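**Tredstead shop arm, progress note for September**
To: Apolline Hamel
From: Raimo

Short one, bench time is tight this month.

Where we are: arm is bolted down and homing ok. Wrist camera is on and streaming to the shop PC. Gripper v2 closes square now, Hugo shimmed the lower finger. Old one twisted on anything thin.

Task is still the same, tools off the pegboard hooks and back on again. Started with the paint stuff because it's light and nothing breaks if it drops. 72 tries logged so far, 28 clean. The rest are mostly hook misses, a few where the controler just timed out. Not great but the first batch was only 4 clean so it is moving.
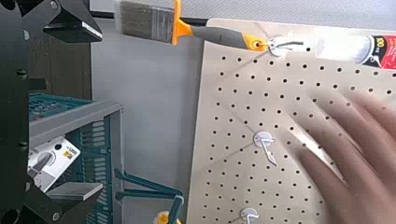 *Wrist cam at the pegboard: brush on the top hook, spare hooks lower down, gripper at left.*

Problems:

- Glare. Board goes almost white near the top and the hooks are white too, so the detector loses them. Clotilde wants to paint the hooks dark, I'd rather try moving the lamp first.
- Hands near the board. Arm has to stop when someone reaches in. Stop works from the button, from the camera it's still to slow. Running at low speed until thats fixed.
- Cable to the wrist snags at full reach. Pascal is printing a clip.

Money: 2 servos still to buy, the Zurmont quote came in under what we put in the plan. Rest of the parts line is unspent. Would like to move a bit of it to a better lamp, ok with you?

Next: lamp, cable clip, then hanging tools back up, which we've barely touched. Logs are in the Canico folder, same place as before.

Raimo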